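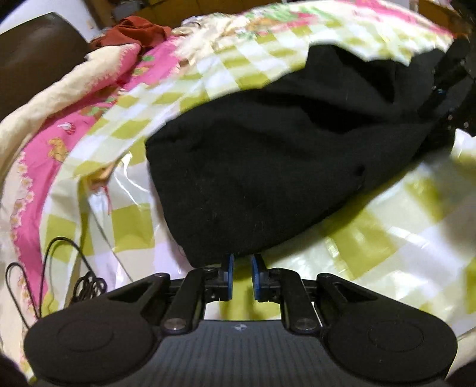

4.2 Loose items on the made bed

The Wirnitz survey treated the bed as a storage surface in its own right. Earlier work on household tidying, including our own pilot in Stevside, counted clothing on beds together with clothing on chairs and floors. The two have been separated here. An item on a chair tends to keep the shape in which it was dropped, and its outline can be read against a hard edge. On a bed the item sinks into other soft material, and the coder must first decide which layers belong to the bed and which have been added.

We use three terms. Base layer means the sheet and any duvet or blanket spread over it. Edge layer means bedding that has been rolled, folded or pushed along one side. Loose item means anything else resting on either of these, whether or not it is made of cloth. A strap, cord or sleeve that reaches away from its item is coded as part of that item and receives no code of its own, unless the join between the two cannot be seen. In that case the coder marks the strap as unassigned and leaves the item's extent open.

Across the 85 homes the coders entered 3000 loose items. Each was given one of four states: flat, folded, draped or bunched. "Draped" was used where a cloth follows the surface beneath it over most of its extent. "Bunched" was used where it stands up from that surface in a heap and its type can no longer be read with confidence. Coders were told to keep a garment label only where a collar, cuff, waistband or fastening was in view. Otherwise the entry reads "dark cloth", "knitted cloth" and so on.

Patterned bedding caused more trouble than we had expected. Large printed figures were sometimes entered as separate objects at first pass, and borders inside a print were taken for the edge of a second cover. Shiny finishes added a further difficulty, as bright patches can hide a seam or look like a thin plastic layer. A rule was added after the first month: a change of pattern counts as a new layer only if a fold, a hem or a visible thickness goes with it.

Figure 2 gives a typical mixed case. The printed duvet is the base layer, and its green-and-white checkered band is read as part of the print. The wooden stick lying diagonally near the middle is a loose item of the non-cloth class.

Figure 2. Bed with base layer, edge layer and loose items. Left: rolled cream blanket with a row of small printed flowers (edge layer); above it, rust-orange knitted cloth, bunched, with thin brown strap. Right: large black cloth, draped.
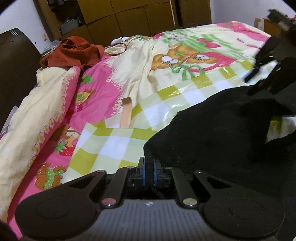 4.3 Agreement between coders

Two coders worked through every home separately, using the Grela sheet in the form given in Appendix B. Disagreements were settled by a third reading. In 9 homes the number of layers could not be settled, and these were left out of the layer counts but kept in the item counts.

Most disputes concerned dark cloth lying on dark cloth, where one bunched item could be read as two. The Machala rule, under which a heap is one item until a second edge is found, was applied throughout. It will undercount in crowded beds. We did not attempt a correction, and the item totals in Section 5 should be read as lower limits.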